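Filed under: Comment / Standards and Labelling

The case for a plain date on paint tins

A tin of exterior acrylic keeps well if it is sealed, stored off concrete and kept out of the frost. Most manufacturers give it a shelf life in the data sheet. Few print the date of manufacture on the tin in a form the buyer can read. What gets printed is a batch code, and the batch code is written for the factory.

I spent part of July decoding batch codes for a small hardware distributor in Hurnadholm. We went through 200 tins from 17 product lines. Some codes gave the year as a single digit, so a tin filled in 2010 and a tin filled in 2020 carry the same mark. Others used a letter for the month and skipped I and O, with no note anywhere that they had done so. One line ran the day of the year straight into the filling head number with no space between them.

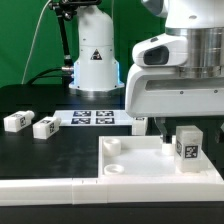
The usual defence is that the retailer can look the code up. Roos Van Damme, who ran the trade counter at Griltov for many years, told me her staff had a photocopied chart taped inside a cupboard door. It covered three suppliers and was out of date for one of them. A customer with a half-used tin in the shed has no chart at all.

Cost is the second defence, and it is weak. The coder that prints the batch number can print a date in the same pass. Aled Harries, a packaging engineer, put the changeover at 40 minutes per line, most of it spent on paperwork. On a run of 4,000 tins the extra ink does not register.

The third defence deserves more attention. Mirjam Verstraete has argued in the trade press that a visible date will be read as an expiry date, and that sound paint will be thrown out in quantity. She is right about the risk. Food labelling went through the same confusion between "best before" and "use by", and a fair amount of good yoghurt still goes in the bin. But the answer there was wording. "Filled" followed by month and year is hard to misread, and the storage advice can sit beside it.

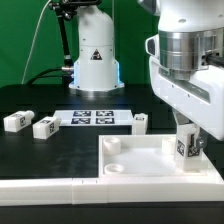
There is also the matter of colour. Tinted bases drift with age, and a touch-up from an old tin may not match a new one of the same name. Painters know to box their tins — that is, to mix them together before starting — but boxing does little for the person who returns to the wall years later. A fill date would at least tell them how old the first tin was.

My proposal is narrow. Print the month and four-digit year on the body of the tin, not the lid, as lids get swapped. Use characters tall enough to read at arm's length. Leave the batch code as it is. Prirkton already does this on its timber oils, and the code and the date sit on one line without crowding.

A voluntary scheme would be enough to start with. If two of the larger brands took it up, the rest would be asked about it at the counter every week.

Comments and corrections to the editor by post or email. © 2020. Back to top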